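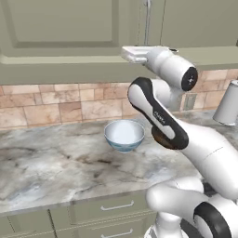

10/16/04

Transponder log replay, Rusulport range, second pass. Continued from the sheet I left in the Jolel folder.

Reran the intercept track from the patrol aircraft recorder against the ground radar plot. Closest approach comes out at 115 m horizontal on our numbers. The Brellirico reduction gave 132 m for the same pass. Both use the same raw tape, so the difference has to be in the time alignment or in the antenna offset. Inna Lytvynenko thinks offset. I think time.

Checked time first. The radar clock was slaved to the range master, the recorder ran free after take-off. Drift over the sortie was almost 2 seconds, taken out linearly in the Brellirico version. The recorder warmed up during the first leg and the drift is plainly not linear there. Fitted it in two pieces with the break at the turn over Oei. Residuals drop, and the fighter track no longer has the kink just before it pulls level.

Offset: their sheet takes the antenna as being at the aircraft datum. It is on the tail. Correction is small for a beam-on pass but not for this one, the fighter came in from astern and slid forward. So Inna has a point too. Have not separated the two effects yet.

Vertical separation still poor. Radar height is no use at that range and the fighter's own altimeter data were never released to us. Leave it blank in the table. Do not carry over the figure from the press summary, there is no source for it.

Closing speed looks reasonable up to the level-off. After that the plot drops out for several sweeps – the two returns merge – and anything between is interpolation. Mark it dashed on the chart.

To do:
Rerun with tail offset only, drift left as Brellirico had it.
Ask Oei for the secondary radar tape, if they still hold it.
Get the recorder temperature curve from the calibration file.
Redraw chart at the larger scale, old one unreadable near the merge.

Inna wants the draft for the November safety meeting. Chart first, wording after. Tape back in the cabinet, second shelf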